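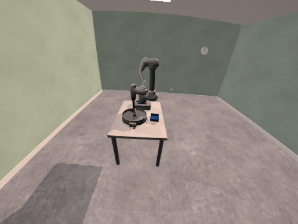 The Illby cell as modeled in Grultden, with the arm over the round feeder and the blue box to its right.

The Feeder That Said It Was Parked

On 23 Sep 2020, the seal cell at Stiviva's plant in Illby stopped with its gripper jammed against the sweeper arm of a parts feeder. The robot's fault message said "path clear, no part." The feeder's status light said the sweeper was parked. Both were wrong, and it took the plant and its integrator 15 days to agree on why.

No one was hurt. The damage came to a bent sweeper, one scarred fingertip and a batch of small pumps that had to be opened up and checked. But a technician had been reaching into the cell a few minutes before the jam, with the guard door open and the feeder believed to be at rest. That part of the report got the most attention inside the company, and it is the reason Stiviva agreed to let us read it.

The job itself is dull. Stiviva builds metering pumps for greenhouse watering systems, and each pump needs a soft ring seal. Seals are tipped into a round feeder. A long sweeper moves across the tray and pushes them along until they drop into a ring of holes, called the nest. Then the sweeper parks, the robot comes in with a three-finger gripper, picks a seal from a hole and moves it to the next step. People used to do it with tweezers. They found it tiring, and the plant had trouble keeping anyone on it for a full shift.

Mitsotakis-Vlachou, the firm that designed the cell, worked the whole thing out in simulation first. Its engineers used Grultden, a package that models the robot and the room around it. The simulated cell ran for 720 picks before any hardware was ordered, without a single collision. The firm put that result in its proposal, and Stiviva took it as good news. Nobody at the plant asked what the model assumed about the feeder.

What it assumed was that the feeder always told the truth. In the model, the sweeper was either moving or parked, and the signal changed at the same instant the sweeper did. The real feeder works differently. It has a switch that closes when the sweeper enters its parking zone, and a small controller that holds the signal on for a moment to smooth out any flicker. If the sweeper rolls into the zone and bounces out again, the controller can go on reporting "parked" while the sweeper drifts back over the nest.

For most of September that didn't matter. The sweeper was new, the drive was stiff, and it stopped where it was told to. Then the clamp on the hub began to loosen. Operators noticed that the robot was coming up empty more often. The log shows 49 missed picks in the final shift before the jam, each one cleared by pressing the retry button. The retry button was there because the designers expected a miss once in a while, when a seal landed crooked. It did not ask how many times it had been pressed.
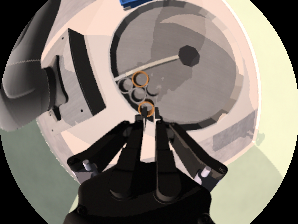 Fingertips at the lowest hole of the nest in the Grultden model, where an orange ring is seated. The sweeper runs across the tray above.

Anyone who has worked around automation will recognize the pattern. A machine complains, the complaint is easy to dismiss, and the output numbers still look fine. The shift was graded on finished pumps. Pressing retry took a second. Calling maintenance took half an hour and a form.

Pump 231 of the morning run was the one that stopped the line. The robot asked the feeder whether it was clear and got a yes. It moved down toward the nest with its fingers together. The sweeper had crept back, and one finger caught it from the side. The robot's contact limit should have stopped the arm right away, but the limit had been raised the week before. Someone had found that the gripper tripped it when seating against the edge of a hole, and turned it up until the nuisance stops went away. The change was allowed under the plant's rules. It was also not written down, and the report does not say who made it.

So the arm kept pushing until the drive itself gave up. By then the sweeper had a bend in it you could see from the aisle.

The technician's visit is harder to read about. A few minutes earlier, a seal had fallen between the tray and the rim. The technician opened the guard door, which cut power to the robot as it should. It did not cut power to the feeder. The feeder had been bought as a separate unit with its own plug, and its supplier rated the sweeper as low force. The risk assessment copied that rating and moved on. With the door open, the feeder could still run its sweeper on command, and it could still say "parked" when it wasn't. A sweeper that size won't break a finger. It can pinch one against the rim of the tray, and it can make a person jerk a hand back into something harder.

Once the cause was clear, the engineers went back to the model. They gave the simulated feeder a late signal and a loose sweeper, then ran the picks again. Collisions showed up quickly, most of them at the holes nearest the sweeper's path. The work took an afternoon. Staff at Mitsotakis-Vlachou told us they now build a faulty version of every feeder and conveyor before they show a customer the clean one – and that they charge for the extra time.

Changes at the plant were mostly cheap. The feeder now loses power when the guard door opens. A second switch checks that the sweeper has reached the far end of its parking zone, and the robot waits until both switches agree. The hub clamp has a paint mark across it, so a glance shows whether it has slipped. Three retries in a row lock the cell until maintenance resets it. The contact limit is back at its first setting, behind a password, and the edges of the nest holes were eased so the gripper doesn't catch on them.

Operators don't love the lockout. It has stopped the line several times since, usually over a crooked seal, and each stop means a phone call. Stiviva has kept it anyway. The bent sweeper is on a shelf in the maintenance office, next to the spare fingertips, and the replacement gets its clamp checked at the start of every shift.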